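Hanport Open Day

The Hanport Open Day is a yearly robotics event held in Dovcombe each November. It was started by Ottilie Hauser and lasts 2 days. The main demonstration covers the handling of fruit and vegetables by a robot arm in simulation.
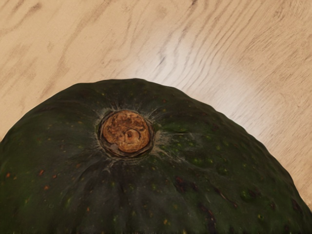
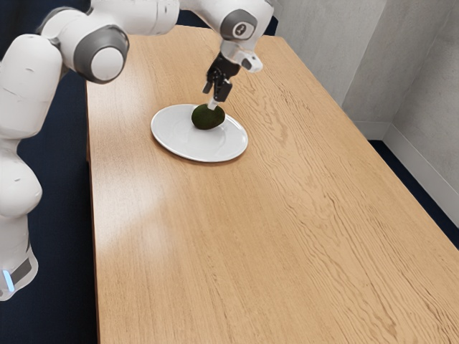
Simulated produce on a wood-grain tabletop.

Visitors may follow the runs on a screen and put questions to the operators, led by Zanele Joubert. Each session lasts 10 minutes. A printed guide by Declan Mellor is sold at the door. Attendance has reached 2,000.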